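Filed under: Workplace awards / Open data / Notes and downloads

# Stadham Good Employer Awards — entries and scores

Hello, and thanks for looking in. I've put the entry data from the Stadham Good Employer Awards into one folder so that people can stop emailing me for it (I don't mind really, but I kept sending out different versions). It covers every firm that entered the last round, what they told us about pay, leave and training, and how the judges marked them.

## What you get

- `entries.csv` — one row per employer, 314 rows
- `staff_survey.csv` — survey answers, averaged by employer
- `scores.csv` — judges' marks, before and after the moderation meeting
- `questions.txt` — the wording of every question, word for word

The two big files join on `entry_id`. Please don't join on the employer's name! Lukstead entered three times under three spellings, one for each site, and they're meant to be separate.

## Where it came from

Employers filled in an online form, then passed a link round to their staff. Firms with fewer than 14 people were let off the survey, as it would have been far too easy to guess who'd said what. You'll find their survey columns blank, and blank means blank — it doesn't mean nought.

Anybody with 300 or more on the payroll went into the large category. Torton sat right on the line and asked to be moved down, and the judges said no, so they're in with the big ones.

## Things that will trip you up

Leave is in days and includes bank holidays, except for 29 entries where the firm left them out and never answered my follow-up. I've marked those with `leave_check = y`. I'd drop them if you're comparing leave, but keep them in for everything else.

Sabatier changed its sick pay rules halfway through the entry period. I've used the old ones, as that's what their staff were answering about.

Pay bands were typed in by hand, so there are some odd gaps. I fixed the ones I was sure of (a missing nought, mostly) and left the rest alone.

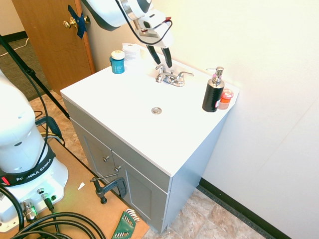
The free-text comments aren't in the folder and I won't be adding them. People wrote those thinking only the judges would read them, and plenty mention a manager by name. Kaan Coşkun went through them and pulled out broad themes, and you'll find his tags in the last column of `staff_survey.csv`. They're one person's reading, so go easy on them.

## Using it

Use it for whatever you like, just say where you got it and don't call your own list the official results. If you spot a mistake, send me the `entry_id` and what you think it should say. I've got a batch of fixes to make in December and I'll squeeze yours in if it reaches me before then.

Last changed 1st November — corrected two category codes and the heading on the training hours column.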